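Menholm home goods collection – progress report for May
Prepared for the Evard fund by Rosario Grasso

Dear all,

First of all, thank you for your patience over the last few weeks, and for the kind notes after our spring call. We had a slower start than I promised you, mostly over insurance paperwork for the store, and then things picked up very nicely. I am glad to be writing with something solid to show.

Where we are

As of this report we have 577 usable examples from the Menholm store. The plan you approved asked for 300 by the end of this phase, so we are comfortably ahead, though I would ask you not to read too much into that. A good many of them are easy ones: boxes, cushions, folded towels, the sort of thing Caruso (our learning model) was already fairly good at. The harder material is what we really came for, and there we have just over 100 so far.

By "harder" I mean the decorative goods. Mirrors, carved frames, artificial flowers, anything glossy or fussy in outline. Caruso learned its first habits from plain objects on plain tables, and it still gets muddled when an object has curls and petals sticking out of it, or when there is a second room to look at inside the glass. Our collectors work with a hand-held gripper in each hand, each one recording its own view, and I have asked them to spend the larger part of every session on the upper and lower display areas where these pieces are kept.

The round mirror with the white scrollwork has become a bit of a favorite with the team. It catches the ceiling light, the balcony railing and whoever happens to be standing nearby, and that is a lot for a young model to sort out – exactly the kind of clutter we hoped to find in a real store.

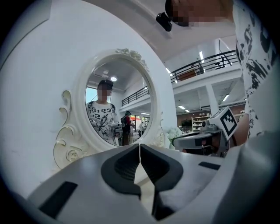 What we have learned

Short sessions are better. We began with long mornings, and by the end of them people's hands were tired and the closing motions got sloppy. We now stop after 60 minutes, have a coffee, and swap collectors. The share of examples we have to throw out has dropped a good deal.

Labeling is our bottleneck. The Flastetti tool is pleasant to use but slow with two-handed recordings, and I have asked for one extra part-time labeler through the summer. The cost fits within the existing budget line.

Next steps

We will stay at Menholm through June and work on small, delicate items, then run the first retraining of Caruso. You are very welcome to visit before then. Mornings before 10 are best, while the aisles are still quiet.

With warm thanks,
Rosario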